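Mesteo Wrist Kit
Demo recording set for two-finger grippers

Item 2178
Price: 349, shipping extra
In stock, next batch packs 13th April

Clip-on wrist camera, hand controller, table mat and recording software in one box. For teams collecting pick and place demos to train a policy. You drive the arm, the kit logs video, joint positions and gripper opening on one clock. No extra sync box.

Works with most small arms that have a flat wrist flange. Adapter plate for Sjöberg arms included, others on request. Check your bolt pattern before ordering pls.

What the wrist view gives you

Both fingertips stay in view at the bottom, so the model sees the gap as well as the target. Toys on a gridded mat are a good first task. Green striped watermelon, an orange block next to it, white container behind, plenty of open mat to move things around on. Shift the start spots between episodes or the policy just learns the spots.

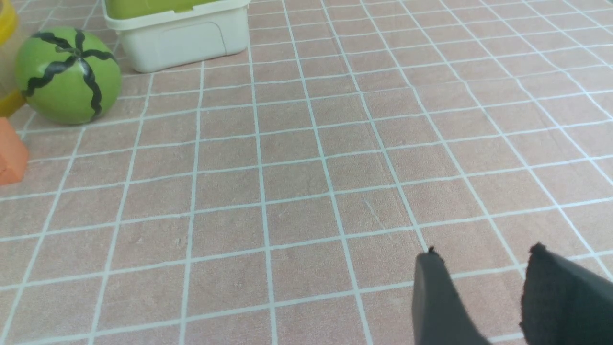
In the box

Wrist camera with clip mount
Hand controller, USB
Table mat, grid print, rolls up
Adapter plate and 4 bolts
Cable, 5 m
License key for Drudeo recorder

Toys and containers not included. Use whatever you have.

Recording

Plug in, open Drudeo, pick a task name, press the side button to start an episode. Press again to stop. Long press throws the last one away. Keep the bad grasps if the recovery is clean, they're useful. Drop the ones where you stopped to think.

Episodes save to a plain folder, one per take. Export to the usual training formats from the File menu. The February update fixed the bug where long task names got cut, so update first if your on an older build.

Good to know

Fingers should show in the lower part of the view. If they don't, loosen the clip and tilt.
Lock exposure before a session. Auto drifts when the arm shades the mat.
Mat marks up with use. Doesn't affect recording.
Not for wet areas.

Returns

Unopened kits only. Faulty cameras swapped, send the serial number and a short clip to Flernen support.

Spare mats and longer cables sold seperately, see Accessories.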